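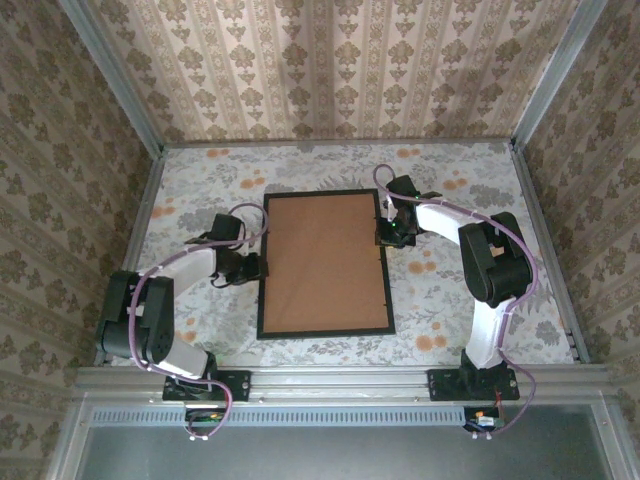 大马士革花纹墙纸配碎花桌布会不会太花?

小麦不吃面
发表于 2018年5月10日

各位好,来求个主意。我在弄一个小小的手工角,三面有墙的那种,像个浅盒子。墙纸是我自己挑的:后面那面是米色和浅褐色的竖条纹,上面一排排橄榄褐色的复古花纹,左右两面是差不多色系的大朵花团,底色米白。买的时候觉得特别有味道,贴完也还挺满意。

问题出在台面上。我给台面铺了一层灰白底的,印着灰色叶子,还有一些橘粉色的小圆花。铺好以后站起来往下一看,哎呀,眼睛不知道往哪儿放了!中间我又摆了一块黑色细边框的软木板,平时往上面钉纸样用的,现在反倒是它看着最舒服。

我妈说像外婆家的客厅,我老公说挺好(他什么都说挺好)。墙纸我实在不想撕,贴了整整2天,腰都快断了。台面倒是可以换。大家觉得是换素色,还是再忍忍看习惯了就好?另外软木板直接平放会滑,有没有不伤台面的固定办法?

Holger Sjögren
我在中国住了9年,中文写得不好请原谅。我太太也喜欢这种墙纸,我们家走廊从去年12月开始就是这样的,哈哈。我的意见是墙纸留下,台面换掉。你的墙是暖色,橄榄褐加米色,台面的底却偏灰,偏冷,所以放在一起有点打架。橘色的小花我觉得没有问题,是灰色叶子的问题。你可以找一块亚麻色或者燕麦色的素布,先不要裁,铺上去看几天,早上和晚上开灯都看一下。我们当时买的是Ekora的素色桌布,幅宽够,洗过也没怎么缩。如果舍不得小花,就用原来那层做个针垫或者小收纳袋,放在角落里,也很好看。

阿宽
看习惯就好了,我家比你这个还花。

橘子皮晒干了
楼上说得对也不对哈,我就是“看习惯”派的受害者,看了大半年还是换了。

软木板的事我来说。你先弄清楚台面那层是布还是纸。要是布,在板子背面四个角贴防滑垫,硅胶的那种小圆片,五金店几块钱一板,贴之前把背面的灰擦干净,不然过几天就掉。布本身也得绷紧,布在下面跑的话板子贴什么都没用。要是纸就千万别用双面胶,揭的时候一撕一层皮,我毁过一张,心疼死了。可以剪一块橱柜抽屉用的网格防滑垫,比板子四边小一圈,垫在下面,外面也看不见。

还有一点,软木板薄的话图钉会扎穿,底下再衬一层厚纸板比较放心。我那块是70厘米长的,衬了纸板以后稳多了,钉东西也不晃。

至于颜色嘛,我投素色一票!墙已经够热闹了,黑框配素布会很精神。换完记得回来说一声~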